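影は何色で塗ればいいのか　水彩でつづった半年の記録

基礎造形ゼミ　個人プロジェクト最終レポート
タナコーン・タウィーサック（Thanakorn Thaweesak）
提出日：2021年12月14日

はじめに

きっかけは4月の最初の講評でした。中庭のベンチを描いて持っていったら、先生に「影がぜんぶ穴に見えるね」と言われたんです。けっこうショックでした！だって影って暗いじゃないですか。暗いところだから黒い絵の具に水を混ぜて塗った、それだけのことだったんですが、言われてみるとたしかに地面に穴があいているように見える。ベンチが穴のふちに立っている。一度そう見えたらもうだめで、その絵はいまも部屋の壁に裏返しで貼ってあります。

それで、後期の個人プロジェクトのテーマを「影の色」にしました。最初は「影の形」もやるつもりだったんですが、中間発表で欲張りすぎだと言われて（そのとおりでした）、色だけにしぼっています。

やったこと

大きく分けて3つです。まず外に出て影を見ながら色を作る。次に、同じものを紙と絵の具を変えて塗ってみる。最後に、描いた絵をゼミの人に見てもらって「穴に見えるか、影に見えるか」を聞く。実験というほど立派なものではないんですが、自分なりに記録のつけ方は揃えました。

使った道具も書いておきます。紙はStonoraの水彩紙の中目、絵の具はClusowの固形の学生用セット。セットに入っている黒は途中から使用禁止にしました。禁止といっても自分ルールなので、夜中に疲れてくると手が伸びそうになるんですよね……。結局、黒のところだけマスキングテープでふたをしました。

外での記録

場所は大学の裏のペナー坂（Penner坂と地図に書いてある、あの長い坂です）と、駅前の喫茶店ツァルタウ（Zaltau）のテラスにしました。坂のほうは白い塀が続いていて、電柱の影がきれいに落ちます。テラスは床が赤茶のタイルで、パラソルの影が出る。白い地面と色のついた地面を比べたかったので、この組み合わせはかなり当たりでした。

見に行ったのは全部で13回です。うち3回は曇っていて影がほとんど出ず、コーヒーを飲んで帰ってきました。

坂の白い塀でまず驚いたのは、晴れた日の影がはっきり青いことです。教科書には「空の光が影に入るので青みを帯びる」と書いてあって、知識としては知っていたんですけど、目の前の塀を見てもしばらくは灰色にしか見えないんですよ。画用紙に小さな四角い穴をあけて、その穴から影の部分だけをのぞくと、急に青くなる。おおっ、と声が出ました。散歩中の犬に吠えられました。

この「のぞき穴」は先生に教わった方法で、まわりの色を隠して一か所だけ見るためのものです。まわりが見えていると、頭が勝手に「これは白い塀だから、影のところも白い塀の暗いやつだろう」と補正してしまう。色の恒常性というそうです。便利な機能だと思うんですが、絵を描くときはちょっとおせっかいです。

夕方になると話が変わってきて、日なたのほうが黄色くなるので、影の青が余計に目立ちます。紫に近い日もありました。ノートには「ぶどうゼリー」とだけ書いてあって、いま読み返すとまったく役に立ちません。途中から、混ぜた絵の具をノートの端に直接塗って残すようにしました。最初からこうすればよかったです。

ツァルタウのテラスのほうは、正直いまでも難しいです。タイルがもともと赤茶なので、そこに空の青が入ると濁った色になる。青を強くすると影がタイルから浮いて、上から青いシールを貼ったみたいになってしまう。逆にタイルの色をそのまま濃くすると、今度はけっこう影らしく見えるんです。坂の塀で「影は青だ！」と盛り上がっていた私は、ここで一回しょんぼりしました。

紙の上でわかってきたこと

家に戻ってからは、机の上に空き箱を置いて、下に敷く色紙を替えながら同じ構図を塗りました。敷いたのは白、クリーム、黄土色、うすい緑などで、残した習作は23枚あります。乾く前に重ねて失敗したものは数に入れていません。

塗り方も最初はひどくて、影の輪郭を鉛筆で取ってから中を塗りつぶしていました。これだと、どんなにいい色を作っても切り絵に見えます。箱に近いところは輪郭をはっきりさせて、離れるにつれて水でぼかすようにしたら、ようやく箱が紙の上に「置かれた」感じになりました。色の話をしに来たのに、結局ふちの話が半分くらい入ってきてしまうんですよね。中間発表で形を捨てたことを少しだけ後悔しています。

もうひとつ気づいたのは、影の中にも下の色がちゃんと残っていないといけない、ということです。当たり前に聞こえるかもしれませんが、黒で塗っていたころの私の影は、白い紙の上でも緑の紙の上でも同じ色でした。下の色を消してしまうから、そこだけ地面がなくなって穴に見える。講評で言われたことの意味が、ここでやっとわかりました。半年かかりましたけど！

暖かい色の面だと、とくにこれが効いてきます。黄土色の色紙で何度も練習しましたが、最終的にいちばん多く使ったのは、下の色にバーントアンバーを足して、最後に青をほんの少しだけ混ぜる作り方でした。青は筆の先でちょんと触るくらい。多いとすぐ緑っぽくなります。

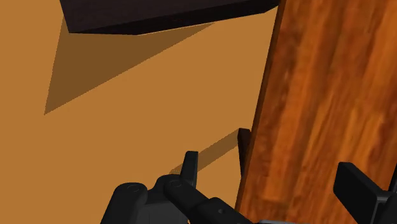
図1　橙がかった明るい面に落ちた茶色の影（CG）

面の色をそのまま暗いほうへ持っていった影、というのが私の言いたかったことにかなり近いです。テラスのタイルを塗るときの目標もこのへんに置きました。

見てもらった結果

ゼミの9人に習作を見てもらって、穴か影かを答えてもらいました。黒で塗ったものは、やっぱり「穴」が多かったです。下の色を残した茶色や青の影は、ほとんどの人が「影」と答えてくれました。うれしい。

ただ、意外だったのは、色を正確に合わせたつもりの一枚がそんなに人気がなかったことです。のぞき穴で確認しながら坂の塀を塗った絵で、自分ではいちばん自信があったのに、「青すぎて作り物っぽい」「ここだけ夜みたい」と言われました。むしろ、少し灰色に寄せて適当に塗ったほうが「それっぽい」と評判がいい。見えているとおりの色と、影らしく感じる色は、どうも同じではないみたいです。これは絵の腕の問題かもしれないし、見る人の頭の補正が紙の上ではうまく働かないからかもしれません。そこまでは調べられませんでした。

聞き方にも反省点があります。「穴に見えるか、影に見えるか」と二択で聞いてしまったので、「しみに見える」と言われたときに記録のしようがなくて、欄外に書きました。しかも習作を描いた順に見せたから、後ろの絵ほどうまく見えた可能性もあります。次にやるなら順番は混ぜます。

やり残したこと

電灯の下の影がまるごと残っています。夜のツァルタウは電球がいくつもぶら下がっていて、ひとつのカップから影が何本も出るんです。色もそれぞれ微妙に違っていて、見ているとすごく楽しいんですが、塗ろうとすると手が止まります。一度挑戦したものは、カップからタコの足が生えたみたいになりました。付録には入れていません。

それから、水面の影。坂の下に小さな池があって、曇りの日に寄り道して眺めていたら、影と映り込みの区別がまったくつかなくなりました。友だちに聞いても意見が割れたので、春になったらもう一度スケッチブックを持って行くつもりです。Clusowの青が残り少ないので、その前に買い足しておきます。

付録：習作一覧と色見本のノートは、ゼミ室の棚のいちばん下に置いてあります。「ぶどうゼリー」のページもそのまま残してあるので、興味のある人はどうぞ。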